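Baseveck Tabletop Safety and Setup Kit for Two-Arm Cells

Product code BV-117. In stock, usually leaves us by Monday.

I sell a lot of bits and pieces to people running small arms on tables, and this kit came out of the same phone call happening over and over. Somebody has two nice lightweight arms, a table, a pair of parallel grippers and a task sheet. What they don't have is any written idea of where a person may stand, how fast the arms may go when someone is close, or who is allowed to press go. The big industrial standards do cover it (and you should read the ones that apply to you, they're less scary than they look!) but they're written for everyone from car plants down, and a two-arm tabletop setup gets lost in there somewhere.

So we put together a box. Most of it is pretty low tech, and I'm fine with that.

What you get

Floor tape, yellow and black, 30 meters
Two enabling switches with coiled leads
One latching stop button on a weighted base
Cable clips and sleeves, mixed sizes, 95 pieces
Laminated rule card, letter size, two copies
Logbook, 300 pages, lies flat when open
Blank risk assessment sheets with one filled-in sheet for a utensil sorting task

The logbook is the thing people laugh at and then reorder. I love it. Every session gets a line: who ran it, what program, what speed limit was set, what went wrong. If nothing went wrong, write that down too.

The rule card

The card is the heart of the kit, so I'll give you the rules I lean on hardest.

Clear hands before motion. The operator says "moving" out loud and waits for an answer from anyone inside the tape. Yes, it feels silly for the first couple of days.

One person holds the switch. If you hand it over, the arms stop first.

Set the speed limit in the controller before you start. A slow program with no limit behind it is still a fast arm waiting to happen.

Look at your cables at the start of every shift. You want enough slack at the wrist for the full reach of the task and no loops where a joint could catch them or a foot could find them. Fix them with both arms parked.

Agree on a drop rule. Things get dropped, that's just life with grippers. Pick-ups by hand happen with the arms stopped, and the dropped item goes in the log.

Keep whatever you're handling boring. Blunt and light, nothing sharp and nothing that shatters, until your assessment sheet says otherwise. Spoons are great. Chopsticks are great too, and they're a surprisingly good test of finger alignment.

Where it fits

The kit suits benches with one or two small arms and a payload you could comfortably hold in one hand. We've supplied it with Oveo bench frames and with the Drena folding tables, and the stop button base sits happily on either. If your arms are on a mobile platform, please don't buy this one. Look at the Evangelista floor kit instead, which has the longer leads and a different card.

Wiring the stop button is a job for someone who knows your controller. Test it with the arms moving slowly and nothing in the grippers, then test it again at your normal working speed, and log both.

The utensil task

The filled-in sheet covers a job a lot of you run anyway: spoons and chopsticks in a wire basket, a gripper working from each side. It's a good one to learn on. Both arms share the same small patch of table, so you're forced to think about arm-to-arm contact as well as arm-to-person, and wire mesh gives a fingertip plenty of places to snag.

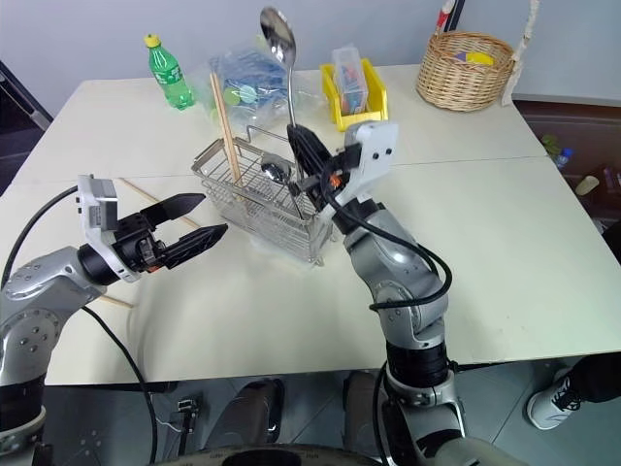
Marisela wrote in to say the sheet should put the two arms meeting over the basket ahead of everything else, and that her team now gives one arm the right of way and makes the other wait outside until it has backed out. I like that a lot, and the next printing of the sheet has a line for it. If you already own the kit, write it in the margin, there's room.

Spares and returns

Tape, sleeves and logbooks are sold separately. The rule card is a free download if you want to read it before buying anything. Switches and stop buttons can come back unused, in the original bag, but once they've been wired in I can't resell them, so please check your connector type first or send me a message and I'll check it with you.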